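We use cookies to keep this site running and to remember your settings. By continuing to browse you accept our use of cookies. Accept | Manage preferences

Kinsella armchair, brown: review after a winter of use
By Aoife Noonan
January

The Kinsella is a wide-armed upholstered chair sold by Droso. I paid $1,417 for the brown, plus $92 to have it brought up to the second floor. The leather version was $2,170 and I didn't think it was worth the difference for a room that gets used as hard as ours does.

Delivery took longer than quoted. The chair came in one carton with the legs packed separately, and they screw in by hand. One thread was stiff and needed a cloth and some patience. After that it sat level on the floorboards and hasn't rocked.

The seat is firm. For the first month I thought it was too firm, and Mattes Kleinschmidt, who shares the place with me, went back to the old couch. It has softened since then, mostly at the front, and he uses it more than I do now. I can read in it for an evening without getting a sore back. Anyone under average height will probably want a footstool, as the seat is fairly deep.

The arms are the main reason I'd buy it again. They are square and flat enough for a mug or an open book. The drawback is that a chair this size collects things. Ours regularly has to be cleared before anyone can sit down. 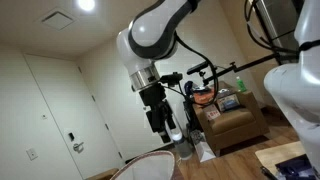
The Kinsella on our floorboards, with a box on the seat and a green bottle at the back.

Cleaning has been easy enough. The colour hides crumbs and most marks. I spilled tea on the left arm in the second week and got it out with cold water and a white cloth. Dog hair is harder, and the vacuum's upholstery head only gets part of it. The seams where the arms meet the seat need the narrow nozzle.

The short legs leave little clearance underneath. A broom won't go under properly, so every couple of weeks I drag the chair forward. Put felt pads on before you do this. Droso doesn't supply them and I have one scratch in the boards to show for it.

I also tried the Zumbridge in the showroom. It's lighter and easier to get out of, but the arms are narrow and padded, and I didn't like the slope of the back.

Good: flat arms, solid frame, forgiving colour.
Not so good: slow delivery, firm at first, no floor pads, awkward to sweep under.

Subscribe to our newsletter for new furniture reviews each month. Unsubscribe at any time.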